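Trosa 7 Grasp Planning Software

Trosa 7 is a grasp planner for robot arms with parallel grippers. It takes input from a wrist camera, finds objects within reach and sends the controller a ranked list of grasps. It is made by Draline and sold as a yearly licence per arm.

The planner works without a model of each item. Fruit, crockery and other household goods can be handled with the default settings. Limits for finger opening, approach angle and closing force are set per job in the Droltex editor, which is included. 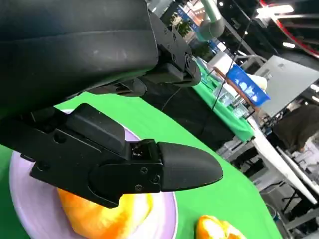

Wrist camera view with the gripper over a plate and orange fruit.

Parts of the gripper that show in the camera view are masked during set-up. The mask is drawn once and saved with the tool profile. If you change the fingers or move the camera, draw it again and rerun the hand-eye calibration, which uses 49 poses.

Main details
Planning time: some 204 ms per view
Grasp candidates: up to 2,000 per view
Input: colour, or colour with depth
Output: pose, finger width and score
Logging: each attempt stored with its camera view

The Żak add-on plans placing as well as picking. It checks the space around the target before the arm moves, and is licensed separately.

The camera, arm and gripper are not supplied. Updates are free while the licence is current.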